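Irnum Cabinet and Door Oil

Josport > Wood Care > Interior Finishes > Oils

Clear penetrating oil for interior doors, cabinet fronts, drawer faces, shelves and trim. Low sheen. For bare or previously oiled wood. Not for floors, cutting boards or anything outdoors.

Available in pint, quart and gallon cans. The gallon is shipped by ground only.

Overview

Irnum soaks into the wood and leaves very little on top. It darkens most species by a shade or two on the first coat and hardly at all after that. Dark woods and dark stains go deeper and a little warmer. Pale woods such as maple and birch turn slightly yellow. If you want pale wood to stay pale, order Paredes White instead and read its own page first, as the mixing directions are different.

The oil can be touched up in spots. A scratched door doesn't have to come off its hinges, and you don't have to strip the whole face to fix one corner.

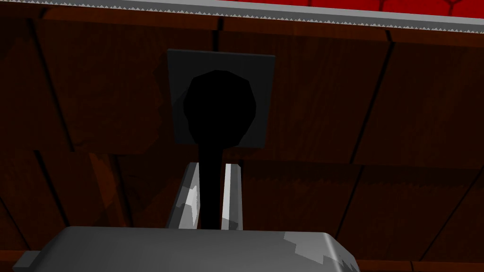 Dark brown wood with a black lever on a square charcoal plate.

Take the handles off before you start. Masking tape works on hinges, but oil creeps under the edge of a plate and dries there as a sticky line that picks up dust. Put the screws in a cup and mark which door they came from. If a plate won't come loose, run a utility knife around it first. Paint from an earlier job is usually what's holding it.

Oil that gets on dark metal should be wiped off right away with a dry cloth. Don't use steel wool on black hardware.

Coverage

A quart covers over 25 square feet on the first coat of open-grained wood and more on the second. Tight-grained wood takes less. End grain drinks a lot, so allow extra for shelf ends and the top and bottom edges of doors. Those edges are worth doing even if they are out of sight.

Kitchens

Most of the questions we get are about kitchens, and most of those are about the rail directly under the counter. It catches drips from the sink and steam from the dishwasher, and it gets wiped more than any other piece of wood in the house. Give it one more coat than the rest. Let each coat dry fully before adding the next.

Keep the oil off stone, concrete and other unsealed counters. It will leave a dark mark that may not come out. Tape the underside of the counter edge as well as the front.

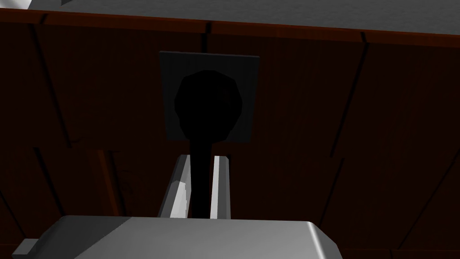
Eifion James
Technical Support, Josport
Page updated Dec 9, 2020

Before you apply

Check what is on the wood now. Put a few drops of water on a spot inside the door. If the water beads up and stays there, you probably have varnish or lacquer, and the oil will sit on top and go gummy. That finish has to be sanded or stripped first. If the water soaks in, you can go ahead.

Sand with the grain using medium paper, then fine. Stop at fine. Polished wood won't take the oil evenly. Vacuum the surface and the grooves between panels, then wipe with a cloth barely dampened with mineral spirits. Wait until the smell is gone.

If you are using a stain, use Cilex or another oil-based stain and leave it overnight. Water-based stains also work but need longer in humid weather. In August our own test boards took twice as long as they did in winter.

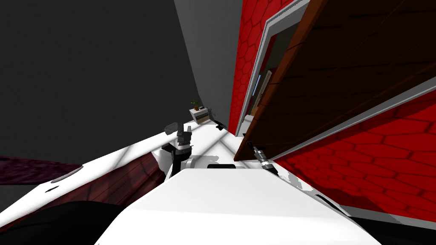 Applying the oil

Stir the can. Do not shake it. Brush or wipe on a thin, even coat, working with the grain, and keep a wet edge. Leave it for 25 minutes. Wipe off everything that hasn't soaked in, then go back a little later with a clean cloth and wipe again. Oil left standing in grooves and corners will stay tacky.

Wait six hours between coats with the windows open, longer in a cold room. Rub down lightly with a fine pad before the second coat. Two coats are enough for bedroom doors and bookcases. Kitchen and bathroom fronts should get three.

Doors can go back on the next day if you handle them by the edges. Full cure takes 21 days. Until then use only a dry cloth, and don't hang wet towels over the doors.

WARNING: Rags soaked with oil can catch fire on their own. Lay them flat outdoors to dry, or put them in a metal can filled with water and close the lid. Never leave them in a pile or in the trash.

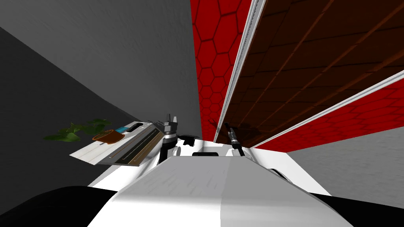 Care and touch-up

Dust with a dry cloth. For grease, use a few drops of dish soap in warm water, wring the cloth out well and dry the wood afterward. Skip spray polish. Silicone in the polish will stop the next coat of oil from soaking in.

For a scratch or a dull patch, rub the spot with a fine pad, wipe on a little oil and buff it off. It may look shiny for a day or so.

Storage

Close the lid tightly and keep the can away from frost and direct sun. An opened can keeps for six months. If a skin forms on top, cut it out and strain the rest. If the oil has turned thick throughout, replace it.

Returns

Unopened cans may be returned within 21 days. We can't take back opened cans. Sample bottles are sold in packs of five and are not returnable.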